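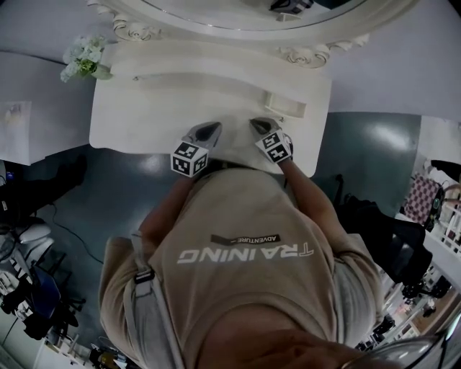

The Skitdale open day, held by Skoser in July, gave the public a rare look at slow work. Guests expecting a finished robot met people with hand-held grippers at a white vanity table, recording the motions a machine will later be asked to copy. We believe more firms in the field should open their doors in this way.

The Pruitt program reports 2,148 recordings to date, and visitors were told that each new task calls for nearly 380 more. Such figures belong in front of the public before any promise about household robots is made.

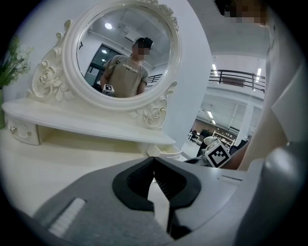
Should a visitor expect to see a robot tidy a room on its own?
Not at this stage. The open day covers the teaching, and the Skorer arm will be shown at a later event.

Groups were limited to 20, and the tour lasted 50 minutes. That is too short. A longer visit - with time set aside for questions - would serve the public better, and Skoser should plan for one.
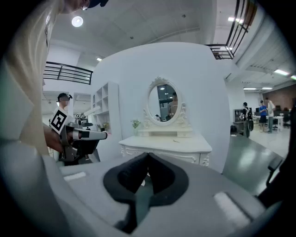

Gripper work near the vanity at the Skitdale open day.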